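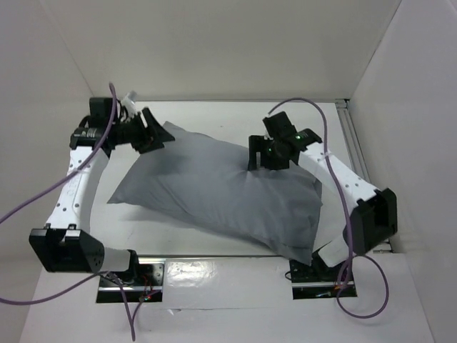
Prenthorpe Arts Forum
Exhibitions and Reviews > Textile room, summer hanging

Posted by gallery_liaison
2019-08-02

Members are reminded that the summer hanging in the textile room closes at the end of the month. The gallery has received 14 written comments on the new labels and would welcome more before the autumn programme is settled. Comments may be left in this thread. Please keep them to the labels and the order of the works.

Posted by warpandweft
I visited in May and again last week. The labels are now set at knee height, in pale type, and I was obliged to crouch to read the one beside the Handa piece. The previous arrangement, with a printed sheet at the door, was far easier to use. I would ask that the sheet be restored.

Posted by northlight
I must disagree with the previous member. The sheet encouraged visitors to read first and look second. On my visit people went straight to the long indigo hanging and stayed with it. The low labels are a reasonable choice and they suit children and wheelchair users.

Posted by warpandweft
They may suit some visitors in height, but pale grey on white suits very few. The gallery's own access statement asks for strong contrast.

Posted by Suko
May I raise the order of the works? The Sveinbjörnsson tapestry hangs directly opposite the entrance and overpowers the smaller pieces on either side. It was made for a hall and needs a distance of 30 feet, which the room does not offer. The stairwell would serve it better.

Posted by northlight
The stairwell has direct sun for most of the afternoon. I do not think any lender would agree to it.

Posted by Suko
That is a fair point and I withdraw the stairwell. I maintain that the tapestry should not face the door.

Posted by gallery_liaison
Thank you for these remarks. The labels will be reprinted in black before the autumn opening, and their height will be reviewed at the same time. The printed sheet will return as an option at the desk - almost 600 copies remain in store. The tapestry is on loan under terms that fix its position, and it will stay where it is until the loan ends.

Posted by warpandweft
The black type is welcome. Will the sheet be offered in large print as well?

Posted by gallery_liaison
Yes, on request at the desk.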